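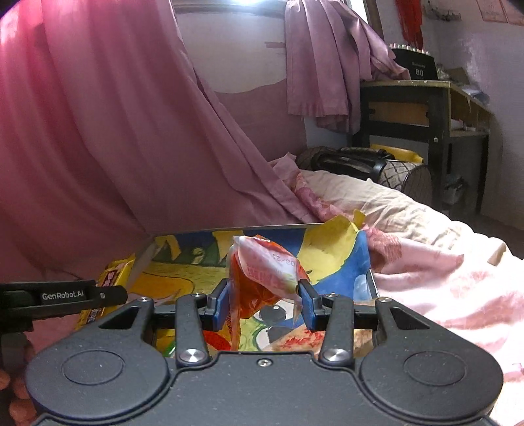
Stula is our collection of small household tasks, recorded by hand in the homes where people live. We gather these recordings so that a learning system can study how common things are picked up, held and put down. This gallery belongs to the part we call Bedroom and Packets. A crumpled orange and red snack wrapper, held between two blue finger pads above an open cardboard box, is a good example of the objects in this part: it is light, it is crumpled, and it has no shape that one can trust. Under the box there is a bed sheet with many folds, and the pink mosquito net hangs down at the left. We are glad to have such rooms in the collection.

Snack wrapper and cartoon box
Soft object, held with the hand-held gripper, on a bed with a pink floral sheet.
The printed side of the wrapper is readable in places, so the label "packaging, printed" was given.

About this gallery

The Stula gallery is made for people who want to know what our examples look like before they ask for the data. It is also used by our new operators, who read it during their first days. Please read the notes to the end if you plan to record for us. They are longer than the captions, I am sorry for this, but most of the questions we receive are answered in them.

The Bedroom and Packets part was planned in June at our office in Langat. We already had many kitchen recordings and many recordings from tables. What we did not have was soft ground. On a table, a box stays where it was put. On a mattress, the box leans when the hand comes near, and the sheet moves together with it. A system which has learned only from tables will expect a flat and hard surface everywhere, and in a bedroom it will reach too low or push too strongly. This was our reason to begin.

How one recording is made

The operator holds the gripper in the hand and does the task with it, in the same way as one would use kitchen tongs. There is no robot arm in these recordings. The movement of the operator's hand is the movement that the system will learn from, and for this reason we ask for calm and natural motion. Very slow motion is also a problem — the system then learns to be very slow.

One task is one recording. If the operator wants to do the same task again, a new recording is started. We do not cut a long recording into pieces afterwards. We tried this in the first month and the beginnings and ends were never clean.

Before each recording, the operator says the name of the task aloud, for example "wrapper, box, bed". After it, the operator says "good" or "not good". A recording marked "not good" is kept. It goes in a separate folder, and it is used for teaching the system what a lost grip looks like.

What we mean by a packet

In our list there are 17 kinds of packet. The most common are the closed snack packet, the opened snack packet, the empty wrapper, the tea bag in paper and the small bag of sugar. A closed packet has air inside and pushes back against the pads. An empty wrapper gives almost nothing back, and the pads come nearly together before it is held. For the person this is a very small difference. For the learning system they are two separate skills, and we label them separately.

Please do not make the wrappers smooth before you record. A wrapper from real life is folded and twisted, and it should come to us like this. It is also fine if the print is in Chinese, Malay, English or any other language. The labels are given by kind of object, and the text on the packet has no influence on them.

About the rooms

Operators often ask if they should clean the room first. The answer is no. A bag at the end of the bed, a desk covered with small items, papers on the wall, all of this can stay. The system should learn to find the object among other things, as we do. When we started, we recorded in one clean room with white walls, and the results in that room were beautiful and the results in every other room were poor.

There are 3 things we do ask:

Letters, bank papers and family photographs should be taken away or turned over.

Other persons in the home should know that a recording is being made, and should agree to it.

Pets should be in another room. We like them, but they take the packets.

Light from a window is allowed. When it is very strong, try to stand so that your own shadow does not fall on the object. Curtains and nets can hang where they always hang, only be careful that the gripper does not catch in them. A mosquito net has very fine holes and the corners of the tool go into it easily.

How the labels are written

After the recording, the files are opened in Drukon, the labeling program that we use in the office. The labeler marks the moment when the pads first touch the object, the moment when the object is held, and the moment when it is released. Then come the words: kind of object, kind of surface, kind of container, and a short sentence in plain English. We ask for sentences such as "Hold the wrapper over the box." We do not accept sentences such as "Manipulate the item," which could be said about everything.

Each recording is labeled by 2 people who do not see each other's work. If their marks are far apart, the recording returns to the list and a third person looks at it. In this part of the collection the release of the object was the most difficult moment to mark. A thin wrapper sometimes stays on one pad for a short time after the pads are open — is it then released or not? We decided to mark the moment when it leaves the pad completely. Recordings from before this decision were labeled again.

How much there is

The Bedroom and Packets part has 100 recordings that passed both labelers. We know that this is small. It was meant as a test, to see if soft surfaces make enough difference to be worth the longer work. Our partner Hidwood is now training with it, together with the table recordings, and when we have their numbers we will put them on the results page.

The next part will be the sofa and the floor carpet. Operators who live in a home with a thick carpet are very welcome to write to us.

Use of the pictures

You may show pictures from this gallery in lessons, talks and school work if you write "Stula collection, Langat" near them. For printed books, please ask first. The gallery shows only a small selection, and the recordings themselves are given on request, after a short form. We usually answer in English. If you find a wrong label in a caption, tell us the title of the picture and what you think is the correct word, and we will check it against the recording.

Back to all parts
Kitchen and Cups
Table and Tools
Bedroom and Packets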